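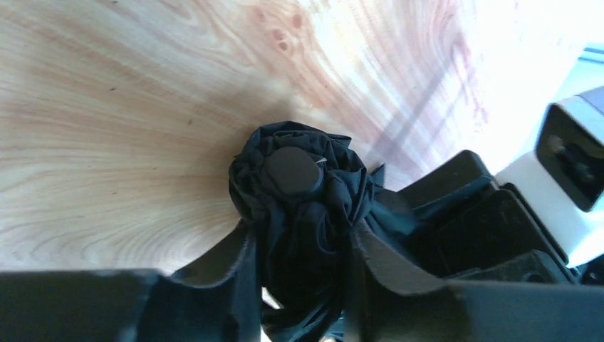

Clenon, January 15, 2019

3.2 The folded-fabric task

Figure 2. Wrist camera view of the two-finger gripper holding a bundle of black fabric over the wooden table.

Of all the tasks our students took on over the two terms of the club, the one they grew fondest of (and grumbled over the most) was the handling of soft, folded things. Rigid blocks had been mastered early, and Marcelino Andrade, who looked after the programming group, felt the students were ready for something that would change shape in the fingers. Figure 2 gives a good sense of what they were up against. The cloth gathers into irregular pleats, loose flaps trail down between the fingers, and the one tidy feature is the rounded black cap at the top of the bundle, which the students soon took as their landmark when labelling.

Labelling was done in pairs at the Mancuso centre, with one student marking the cap and the other checking the mark before it was saved. The colour of the fabric made this slower than we had hoped. Black folds sit against black fingers and a black housing, and where one stops and the next begins can be awfully hard to say, even for patient eyes! The pale wood behind was a great help with the outline, though its brightest patches wash out to nearly white, and we asked the pairs to leave the exposure alone so that everyone worked from the same settings.

In all, 25 students contributed 200 labelled grasps, of which 63 were set aside for testing and never shown to the group training the model. Nazareno Monti kept these on a separate drive and was cheerfully unmoved by all requests to peek. The students named their finished program Brustico, after a long and happy argument, and its scores on the test grasps are taken up in Section 4 together with the comments from their project journals.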